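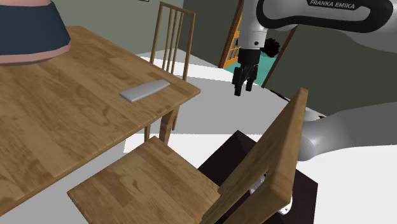
Oiling a wooden table is one of those jobs I put off for years, mostly from fear of ruining it, and then did in an afternoon with the radio on. If yours has been varnished or lacquered this won't work (the oil can't get in, it'll just sit there being sticky), but for bare or previously oiled wood it's lovely. A top made of lots of plank-like blocks, light grain next to dark, is my favourite sort to do, as the differences come up so nicely. Pull the chairs well back before you start, or you'll be leaning over them all afternoon like I was the first time.

## What I use

- a hardwax or Danish-type oil, the 300 ml tin
- sandpaper, 120 and 180 grit
- lint-free cotton rags, more than you think
- an old credit card for scraping
- a bowl of water for the used rags (please read the bit at the bottom!)

I'm still working through a tin that my neighbour Leszek Dudek gave me when he'd finished his worktops, so I can't tell you which brand is best. It smelt of oranges and the label had come off.

## Cleaning first

Wash it down with warm water and a tiny squirt of washing-up liquid, wringing the cloth out hard. Candle wax comes off with the credit card. Then leave it overnight. I know, I know, but sanding damp wood gives you grey fluff and clogs the paper.

## Sanding

Start with the 120 and go *with* the grain, long strokes, no circles. On a top made up of strips this is easy enough, they all run the same way. If you've got a frame round the edge where the grain changes direction, do that part separately and mask the join with tape.

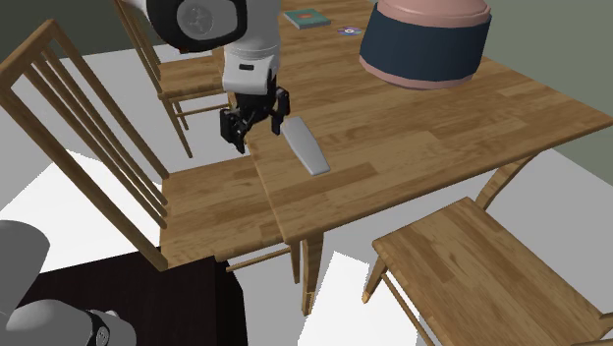
Once the 120 has taken off the old rings and scratches, swap to the 180 and go over everything again, lightly. Don't press down hard on the edges. I did, on my very first table, and there's a dip by my elbow that catches every crumb to this day. Vacuum up the dust, then wipe with a barely damp rag and let it dry for an hour.

## Oiling

Pour a puddle the size of a jam jar lid, spread it out thin with a rag, and keep going until the whole top looks evenly wet. Wait 7 minutes. Then take a clean rag and wipe off everything that hasn't soaked in, and I mean everything, until the cloth slides instead of dragging. If you miss a patch it dries tacky and you have to sand it back (ask my friend Ada, who had a whole pile of Christmas cards stuck to hers).

Leave it overnight and do a second coat the same way. I usually do a third on the end where people put mugs down. Legs only need the one.

## Those rags

Oily rags scrunched up in a bin can heat up by themselves and catch fire. Drop each one in the bowl of water as you finish with it, then lay them out flat outdoors, one layer, until they've gone stiff. After that they can go in the rubbish.

Keep hot dishes and spills off the table for a week. I eat off my lap and sulk, but it does make a difference to how the finish hardens.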